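ok thread time, because three different people have messaged me this month asking how I keep my dad's medicines straight and I keep typing the same answer with my thumbs in parking lots

Background for new people: Dad is in Vitside, I'm 231 miles away, he takes a bunch of stuff, he's sharp as anything and also stubborn as a fence post. I am not a nurse. I do spreadsheets for a flooring company. Ask your own pharmacist about your own people, please!!

Thing one is the list. One page, paper, big type. Name of the medicine, how much, when, what it's for, who prescribed it. The "what it's for" column is the one everybody skips and it's the one Dad actually reads. He'd been calling one of them "the Skurkia pill" for a year after the street the old clinic was on. Cute, but no help at all to an ER doctor at 3 a.m.

The list lives on the fridge, in his wallet (folded, he complains about the bulge), and on my phone. When something changes I reprint all of it. I used to cross things out by hand and by February it looked like a ransom note

Put the allergies at the TOP. Mine were at the bottom for ages and my cousin Akua, who has worked hospital nights forever, looked at it and made a noise I can still hear

Thing two: the pill organizer. We have the kind with four little doors a day. I fill two weeks when I visit and Edem from next door does the weeks I can't make it. Edem is a saint and will accept payment only in plantain chips

We fill it at the kitchen table, in daylight, with the TV off. I tried doing it at night once after the drive and put the evening ones in the noon doors, all the way down the row. Caught it in the morning. Did not enjoy my coffee

Ask before you put anything in an organizer though. Some medicines are supposed to stay in the package they came in. One of Dad's is like that, so it gets its own door with a slip of paper that says GET THE ONE IN THE BOX. Low tech! Works great!

Which brings me to boxes. I have OPINIONS about boxes. They're all small, they're all white, and they all have one stripe or one bit of color that's supposed to tell you what's what

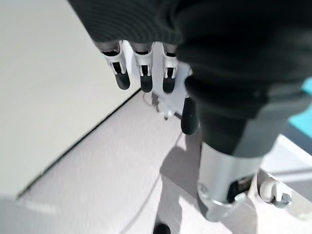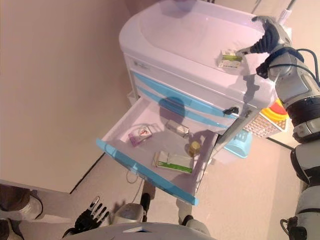

second pic: small white box, green printing on the side, on the cart tray. put that in a drawer with six cousins and good luck to you

Because at home we had two with green on them!! Different medicines! Dad was going by "the green one." I found this out over the phone and had to go sit on the back steps for a minute

So now: fat black marker, on the front of every box, in words HE picked. "BREAKFAST HEART." "BEDTIME, WATER." I wanted the proper names and he said he wasn't going to learn Latin at his age. Fine. Proper names are on the list. Marker names are on the box. The list has both

Don't write over the label or the expiration date. I did. Had to hold it up to a lamp like I was checking for a forged twenty

Thing three, refills. Oh boy. When he had five prescriptions they ran out on five different dates and I swear somebody was driving to the pharmacy every other afternoon

The fix was one phone call. I asked Flirkmont Pharmacy if they could line them all up for the same pickup and the pharmacist, Imad Hattar, said sure, and sounded a little surprised I hadn't asked sooner. It took a couple of short refills to get everything in step. Now it's one bag a month. ONE BAG

While I had him I asked about price, and one thing we'd been paying $96 for had a cheaper version Dad's doctor was happy to switch to. I'd been paying that since last summer without blinking. Ask. They can say no, it's fine, you're already on the phone

Also ask them to go over the whole list with you once a year. Bring the vitamins too, and the stuff from the grocery store, and the weird tea. Dad did not want to bring the tea. The tea was worth bringing up, it turned into a whole conversation with his doctor, and he now drinks a different tea and blames me

Thing four: the drawer of old stuff. Everybody's parents have one. Ours had cough syrup from a previous house. Do NOT just dump it all down the sink. Our pharmacy has a drop box by the door, lots of places do, call and check what yours will take

I peeled or blacked out the name on every empty before it went in the trash, took me most of a ball game. There was an eye ointment in there for a dog who has passed. Rest well, Sulemana, you were a very good boy

Thing five is the one I was worst at, which is not nagging. I was calling twice a day going DID YOU TAKE IT and he was going YES in a voice that meant nothing whatsoever

What we do now is he texts me a thumbs up with his breakfast. That's it. If there's no thumb by 10 I call and talk about something else first. Usually baseball. He knows exactly what I'm doing and lets me do it

Missed doses: we asked ahead of time what to do for each one, because the answer isn't the same for all of them, and it's written on the back of the list. Saved me a panicked call in the cereal aisle already

A few people are going to ask about apps. I tried two. Dad's phone was on silent for both. If your person likes their phone, go for it, my friend Adjoa's mother runs her entire life off reminders and is more organized than I will ever be

If you're a spreadsheet person I do have a template, it's ugly, it has a column for "color of the box" that I now think is a mistake and should come out. DM me and I'll send it over tonight after I fix that

edit since it came up in replies: yes the list should have the pharmacy's phone number on it. Yes mine was missing it. Rizal, thank you, I'm reprinting it right now, and the printer is out of black

oh and for the person who asked, the marker is just whatever was in the junk drawer. Let it dry before you stack the boxes. Mine said TRAEH TSAFKAERB on the bottom of another one for a week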